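Review: The Keepers of Gustetbridge, a short film about the women who stayed in the game

By Staff Writer | April | Film and Video
197 shares | 2 comments

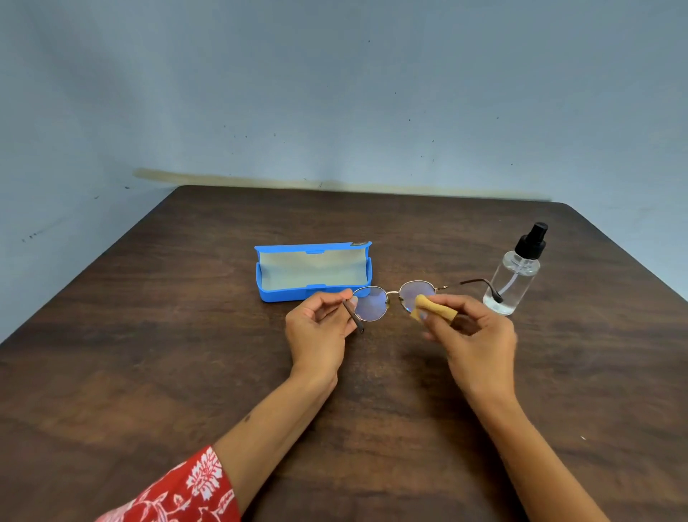
Glasses held above a table with an open blue case and a spray bottle.

Sports brands have been putting out short films about women athletes for a few years now, and most of them follow the same plan. Loud song, fast cuts, sweat in slow motion, logo. The Keepers of Gustetbridge, paid for by the shoe company Flundeck, is slower than that and runs for 30 minutes, so it asks a bit more of the viewer.

The film follows the women's field hockey club in Gustetbridge, a mill town where the mill has closed. The players are a school bus driver, a pharmacy assistant, two sisters who run a bakery and a goalkeeper who is also a grandmother. They train after dark on a pitch with one working light tower. The season builds toward an away match at Wattimena, the stronger side in the district.

The best part is the first half. The camera stays in kitchens and change rooms and lets people talk over each other. There is a long argument about who was supposed to wash the shirts, and it tells you more about the club than the interviews do. The goalkeeper has a good scene where she tapes her own fingers and explains which ones have been broken.

The sound is well done too. You hear sticks, boots on wet ground and a lot of swearing. Music is kept until the Wattimena match, when a track by Sarkov comes in. I liked the song on its own, but it is mixed too high and covers the calls between players, which had been the most interesting thing to listen to up to that point.

The second half has other problems. The match is cut so quickly that it is hard to follow the score. The coach, who is barely seen earlier, gets a speech that sounds written for him. Flundeck shoes also start to appear in close-up, and it is odd to see a whole team in new pairs after we have been told the club could not afford balls.

The film does not say much about money beyond that. A title card at the end mentions a grant of up to 500 dollars per club for equipment. I would have liked to know who can apply and whether Gustetbridge got one.

It is still worth watching. The women are funny and good at what they do, and the film mostly trusts them to carry it. Younger players will probably enjoy it, though parents should know about the language. The colour and picture quality hold up fine on a TV, and captions are available.

Free to stream on the Flundeck site. There is a shorter cut as well, but it leaves out the shirt argument, so watch the full one.

Rating: 3.5 out of 5

Contact us | Copyright, all rights reserved | Back to top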